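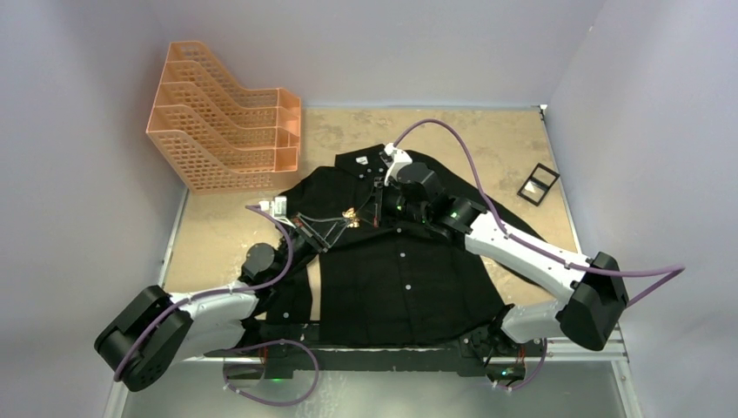 The black button-down, front side up, sleeve out to the right.

I have reached the stage of life where I get excited about folding shirts, and I'm fine with it. If you've been reading since the apartment days you'll remember the Chair, the one that held every piece of clothing I owned that was too clean for the hamper and too worn for the closet. The Chair is gone! It went to the curb in June, and ever since then I've had to deal with my shirts like a grown person.

Most of them were easy. T-shirts fold into little bricks and I can do a whole load while a podcast plays. Sweaters, same idea, only fatter. The long-sleeved button shirts were what beat me, and the black one beat me worst of all. It's the shirt I wear to everything. Dinners, my sister's recital, the one meeting a month where I have to look like I own an iron. I used to hang it, but the closet in the new place is shallow, and the hanger pushed the sleeves up against the door so they came out with a dent at the elbow every single time.

So, folding. I must have watched 2 dozen videos, and the people in them all have hands that move like they're dealing cards. I can't do that. What I can do is go slowly, and going slowly works so well that I want to tell everybody.

Start with the surface. I used to fold on the bed, which is soft, so the shirt sinks and every tug makes a new wrinkle somewhere else. Get it onto something flat and firm. A light color underneath is a huge help with a dark shirt, because you can see the outline. With black on tan, any place where the fabric has doubled up shows right away, and so does any gap between the body and a sleeve. On my old navy bedspread I was basically folding by feel.

Then spread it out all the way. I mean really all the way, collar at the top, arms out, hem pulled down toward you. I skipped this step for years! I'd grab the shoulders, give it a shake, and start folding with half a sleeve still bunched inside itself. Now I get the collar where I want it first and hold that end still while I smooth the left side, then the right. If you smooth without holding the collar the whole thing just scoots across the table with you.

Buttons next. I do up the one at the neck and then every other one going down. Some people do all of them and some people do only the top, and I have tried both. All of them is tidy but it takes forever, and I'm only going to have to undo them again at 7 in the morning. Only the top, and the front slides open as soon as you turn the shirt over. Every other one is my happy place. The collar points I always button. They're tiny and fiddly but they keep the collar from curling up while it's in the drawer, and a curled collar is so hard to fix once you're already dressed and late.
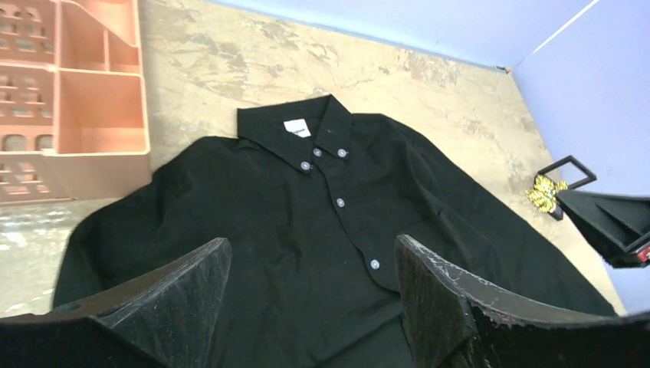 Collar points buttoned, sleeves out, a few soft wrinkles still to go.

Pale buttons on a black shirt are the best guide you could ask for, by the way. Look at the line they make down the front. If it runs off at a slant, the body is twisted and you'll get a crooked fold no matter how careful you are later. I never noticed this until I had a shirt where the buttons stood out. Give the hem a gentle pull to one side, look again, and keep at it until you like the line. I get a silly amount of satisfaction from this part.

About wrinkles: I let the little ones go. The soft ones across the lower half mostly get tucked in or covered by a sweater anyway. I run the flat of my hand from the middle out toward the sides, once or twice, and then I leave it. The sleeves get a bit more attention, because a crease pressed into a sleeve sits there all day where you can see it. I pinch the cuff, pull it out straight, and pat along the seam.

After that it's the regular fold. Flip it face down (hold the shoulders, not the hem). Bring one side in toward the middle, lay the sleeve back down along the edge, then do the other side. Fold the tail up a few inches, then bring the bottom half up to just under the collar. Turn it back over and there it is, like something off a store table. The first time it came out right I left it on the table through dinner so I could keep looking at it.

I did try buying my way out of the problem first, of course. I had a folding board from Stivar for a while, the hinged kind with the flaps. It's great for t-shirts and I still get it out for those, but my button shirts came out a little too wide for the drawer and I had to fold them again by hand. I also had a Hosis drawer divider in the cart at one point and then measured my drawer and took it back out. What I ended up with was a plain cardboard insert I cut from a shoebox lid, and then after a few weeks I found I didn't need that either. My hands had learned the width.

One more thing I love: travel. I took the black shirt along on my long weekend in Galang, folded exactly like this, flat on the top of the bag with my socks tucked around the sides. The drive was 159 miles each way and the bag spent all of it under a cooler and a pair of hiking boots. I took the shirt out on Thursday evening, hung it in the bathroom while I showered, and wore it to dinner. No iron! The old me would have rolled it up in a ball and then spent the evening with my jacket zipped to the chin.

I should say that I'm not fast. A shirt takes me maybe two minutes, start to finish, longer if the cuffs are being difficult. I do the laundry in the evening and fold with music on, and I've started looking forward to it, especially in the colder months when everything comes out of the dryer warm.

A few odds and ends, since people asked after the t-shirt post:

If your collar has lost its shape, button the points, then press the fold of the collar between your fingers all the way around before you do anything else.

If the shirt is stiff linen, hang it. I've tried folding mine four different ways and it hates all of them.

Stretchy workout tops like my Urnosport ones don't need any of this. Fold in thirds, fold in half, into the drawer. They spring back whatever you do to them.

And if you have a dog, fold before you let the dog in. Black fabric picks up every last hair.

Next up is the fitted sheet, which I've been putting off since spring. I've got a theory about the corners and I'm going to try it this weekend with a big mug of coffee and the door closed. If you have a method that works on a deep mattress, please leave it in the comments, I'd love to hear it!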